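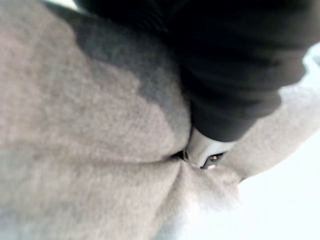

OK, a thread on sleep scores, after three months with a Fitden band on my wrist. I went in doubtful and I'm coming out worse.

The band gives you a number every morning. Out of what? I still don't know. The app says "your potential," and my potential apparently moves, because the same kind of night got me a "Great" in spring and a "Fair" last week.

First problem. It thinks lying still is sleeping. I read most of a library book in bed one night, wide awake, and got credit for "steady light sleep" the whole time. I'd love to have that hour back if it's in there somewhere.

Second problem. Deep sleep. The people who study this in labs stick sensors on your scalp. My band has a little green light and a guess. It may be a decent guess! But it's shown to me down to the minute, in a nice purple bar, like somebody measured it.

I wrote to support and asked how the purple bar gets worked out. Got a reply from a Pierina Russo, very polite, who said the method is "proprietary but validated." Validated against what? She sent me a link to the page I had quoted in my question.

That page mentions a study with 316 users. Scroll down and it's a survey. They asked people if they felt they slept better after buying the thing. People who spent money on a thing said they liked the thing.

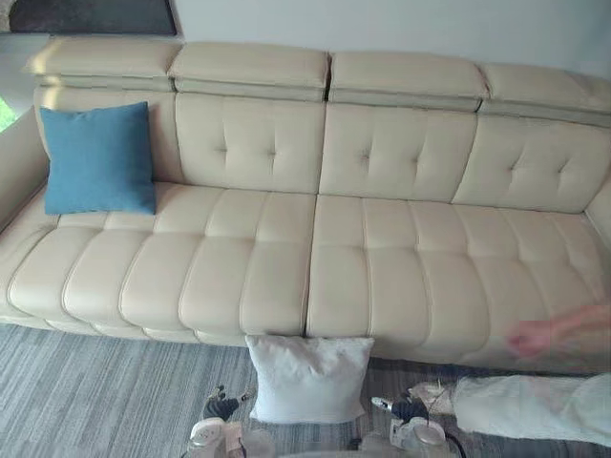 So does a bad score mean you slept badly? Mostly it means you moved around or your pulse ran a little higher, and plenty of things can do that without ruining your night.

What bugs me most is what it did to my mornings. I'd wake up fine, look at the number, see 'Poor', and feel tired by the time the coffee was ready. I did that for weeks before I noticed I was doing it.

Ayuba Akpalu replied to an earlier post of mine to say his Inico ring and his Fitden disagreed by over an hour on the same night. Same guy, same bed. He asked which one to believe. I'd ask why he has two.

And yes, before the replies come in, I know some people find it useful. If seeing your bedtime on a chart gets you to turn off the TV, great. Bedtime is the one part it gets right for me, and a pencil gets it right too.

Also if you snore hard, or stop breathing, or you're falling asleep at red lights, please see a doctor. Don't wait for an app to bring it up. Mine had me at "Great" on a night I had a fever.

The yearly plan renews in December and I've turned it off. They offered me a free month of "Recovery Insights" on the way out. I asked what was in it. More bars.

Band is in the kitchen drawer now with the dead batteries. Will post if I miss it. I don't expect to.

Recent threads
Do you need a $405 pillow? Reading the Amegashie return policy
Blackout curtains, one winter later
Magnesium: I read the label
The Rillthorpe mattress "trial" and its pickup fee
White noise apps that want your location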